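**Talpur, October 28, 2018**

The guest house Plorari has finished changing the bed linen in all its 17 rooms, and the old sets will go to the Vundeo night shelter before the winter season.

The work started in May, when the house received money from the town's small business fund. The cost was 3,286 euros, of which 2,000 came from the fund and the rest from the house itself. The old white pillowcases had been in use for seven years and many of them had become thin at the corners.

Guests were asked at breakfast what they would like to have on the beds. Most of them wanted plain white sheets, but with more colour on the pillows — and so the family rooms now have printed pillowcases, no two pairs the same. The sheets stay white everywhere, which makes the washing easier.

The linen was ordered from Arkier, a sewing workshop in the next valley.
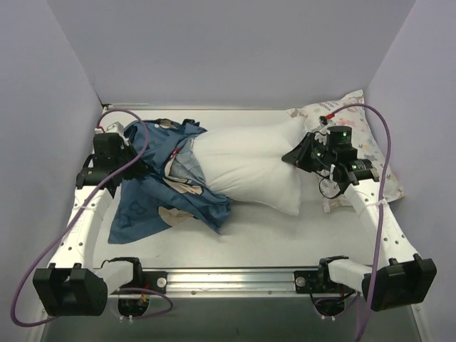
*Text: the Plorari newsletter editor*

A blue pillowcase with a cartoon-style print and a large letter "B" is among the patterns, and so is a white one with small shapes in pink, yellow, blue and gray. Children may ask at the reception for another pattern, if there is one left on the shelf.

The shelter in Vundeo will collect the old linen next week. It also accepts towels and blankets from private homes — they should be clean and packed in closed bags.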